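# Small Hardware on a White Table: data card

Maintained by Mared Kneath for the Jaltstead parts set. Release 9 holds 2,547 clips, of which 1,439 have been checked by hand. The work covers bolts, pegs, nuts, washers and rings, handled on a white table in a daylit room.
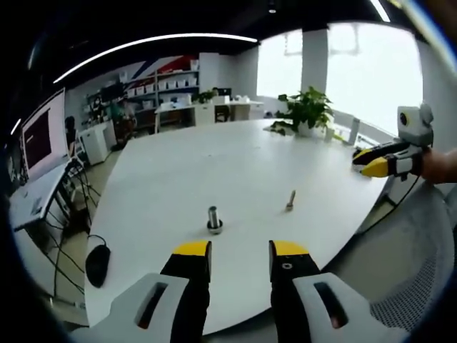

Parts are kept loose and are not sorted by thread. If you only need the checked clips, use the list in `checked.txt`.

## Rings and studs

Rings go over upright parts. Rubber and metal rings share one label, `ring`, and the material is a separate column.

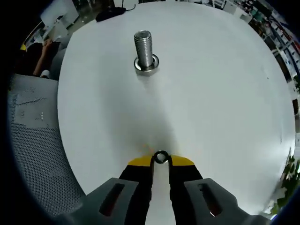

Threaded stud on its round base, with a small black O-ring held up in front.

## Flat parts

Washers are labeled `flat` when they lie on the table and `held` when they are off it. Bolts are `upright` or `side`. Glare on steel is left as it is.

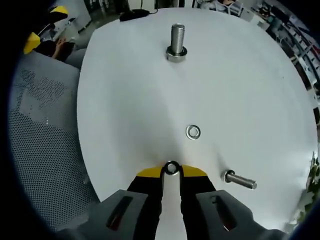 Flat washer mid-table, one bolt upright in its nut and one on its side.

Comments (2)

anetti: Is the material column filled in for the unchecked clips too?

irudico: Only the first 900. The rest say `unknown`.

Shares: 9

Contact: Mared Kneath | © Jaltstead | Back to top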